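Nindmont reading corner gets a tidy desk and a proper snack shelf

NINDMONT — If you have ever tried to find a particular booklet in a pile of other booklets while somebody behind you is looking for the crackers, you will understand why people at the Nindmont study center were so pleased with a very small change made there in December.

The center, which has been open to evening students and anyone else who wants a warm place to read, now has one corner where the papers and books live on one side and the snacks live on the other. It was put together by Lindiwe Pillay, who runs the evening program, and Jingyi Shao, who teaches the Chinese reading group and has strong feelings about where food should go when there are books nearby.

"For the longest time it was all one heap," Pillay said, laughing a little. "You would pick up your notes and a packet of something would come with them. I love snacks and I love books, but I do not want to peel one off the other at eight in the evening."

The new arrangement is about as simple as these things get. A mint-green plastic desk organizer stands in the back corner with its tall slots for books and folders, and right beside it is a little wooden shelf unit with a black metal frame, where the packets go. Blue brick-patterned wallpaper runs around the walls, and underneath it all is a pale covering printed with pink roses and butterflies, which Pillay picked out herself and will happily tell you about for as long as you care to stand there. (She had a plain gray one first and could not get used to it.)

Shao said the shelf was the part she pushed for. Her group meets right after supper for some people and right before it for others, so there is always somebody who is hungry, and the packets used to travel all over the place. She wanted them up off the surface, on a shelf where everyone could see what was left, and she wanted the shelf close enough to the books that no one had to get up in the middle of a page.

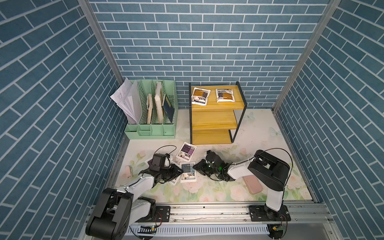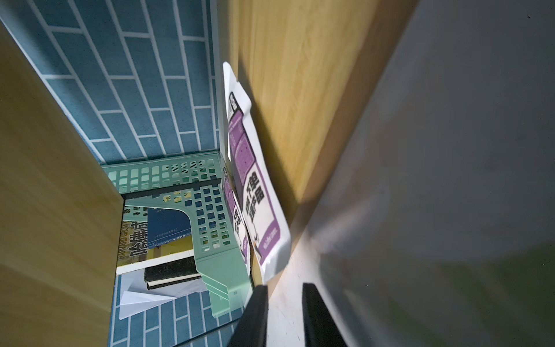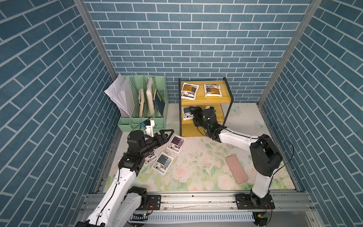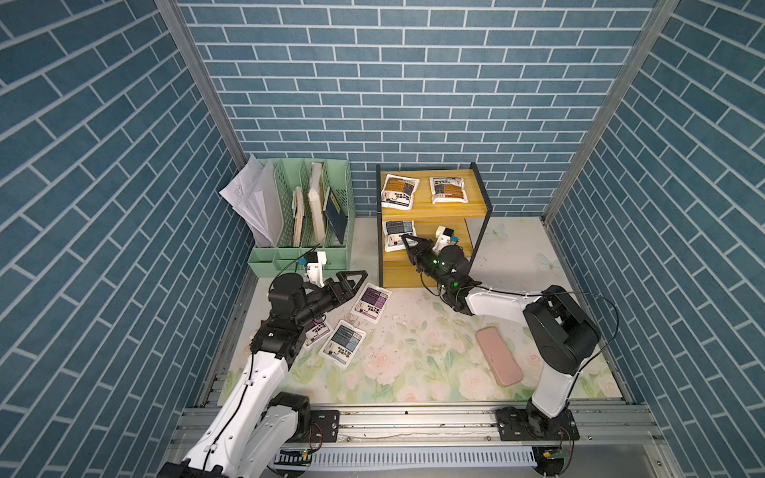 The mint-green organizer in the Nindmont corner, with its books.

The organizer and the shelf came from Stullavent, the housewares store on the main road, which gave the center a credit of $265 toward furnishings. Pillay says the two pieces used up less of it than she feared, and the rest is going toward a lamp — a good one, she hopes, with an arm that stays where you put it. The snacks are paid for out of a jar by the door and a $200 gift from Osora, the bakery two doors down, whose owners have had family in the reading group for years.

Not everything has found its place yet, and both women are cheerful about that. Papers are the trouble. The leftmost slot of the organizer was meant for handouts, and the handouts have taken that as an invitation, so that a great white bunch of them leans out over the side. Shao has suggested a second organizer. Pillay has suggested fewer handouts. They have been having this conversation, on and off, since long before there was an organizer to argue over, and it seems likely to go on well into spring.

Crumbs are the other thing. There is a small brush now, and a note asking people to use it, and Pillay says that on a good evening somebody does.

The books themselves are a mixed lot, as you would expect from a shelf built on donations. There is a worn beige one that several people have asked to borrow, and a dark navy-blue one that always seems to end up leaning in the slot on the right no matter who puts it back. Another has "HARVARD GROWTH" printed down its edge beside large Chinese characters, and Shao would like to use it with her more advanced readers once the group gets through what it is reading now.

More than 1,000 books have passed through the center since it opened, most of them kept in the back room on the tall cases, and the new corner is only meant to hold whatever is being read that week. Shao's group has 14 members at the moment and would be glad of a few more. You do not need to read Chinese already — several of the people there now started with nothing at all, and they are very patient with newcomers, having been newcomers themselves not so long ago.

A Mr. Fang, who comes most evenings and prefers to be known only by his last name, said he had no complaints about the new setup, though he would like to see something salty on the lower shelf. Pillay wrote it down.

The study center opens at 5 p.m. and stays open until 9. Donations of books, folders and sealed snacks can be left at the front desk. Handouts, Pillay asks, should please stay with their owners.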